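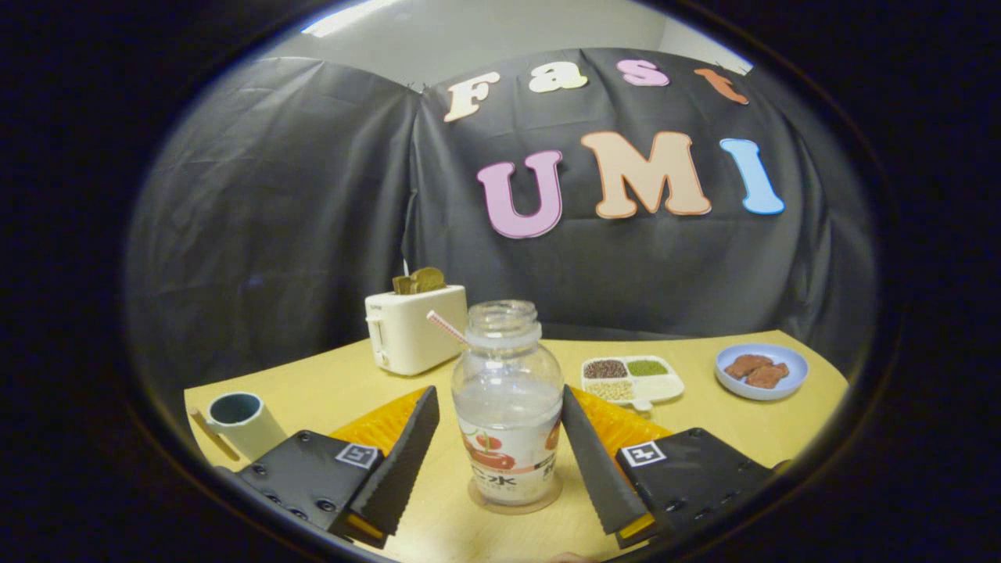 Visit report: Ollholm user day, Dutham

February | By the tools and integrations desk

We use cookies to remember your settings. Accept | Manage

Ollholm held its user day at the Dutham office on a Thursday, with 60 places for customers and partners. I went because we are moving our issue tracking to Ollholm and still keep most of our code in Zusteo. The link between the two was the main item on the programme.

Registration opened at 9.30. The morning session was a live setup of the Zusteo connector, done on a fresh account. The presenter created an access token in Zusteo with read rights, pasted it into the connector page in Ollholm, and picked the repositories to index. The test account had 237 of them. Indexing ran in the background while the talk carried on, and commits started to show up on the matching issues before the coffee break.

Matching works on the issue key in the commit message. Branch names are read as well, but only if the key comes first. We put the team name first on all our branches, so either our naming changes or we rely on commit messages. I asked if the order could be configured. It can't at present, and no date was given.

The connector fetches history in batches of 1000 commits. Large repositories can be limited to a start date, and the support staff advised doing this on the first run. Tokens are not renewed automatically. When one expires the sync stops and the project admin gets an email, so a shared mailbox is a better choice than a personal address.

After lunch we split into groups. I joined the one on permissions, which was held in a small meeting room and overran. Ollholm does not copy access rights from Zusteo. Anyone who can open an issue can see the commit messages attached to it, though the code itself stays behind the Zusteo login. Two of the other customers in the room were unhappy about this. There is a setting to hide commit messages per project, under Project > Development > Display.

The last slot was a short talk by Wada, who build reporting add-ons. Their release report looked useful but needs version 2 of the connector, and we would be starting on the older one.

Still to check on our side: which repositories have keys in their commit messages, who will own the token, and what the add-on costs for our number of users. Slides are to be sent to everyone who registered.

Contact | Copyright | Back to top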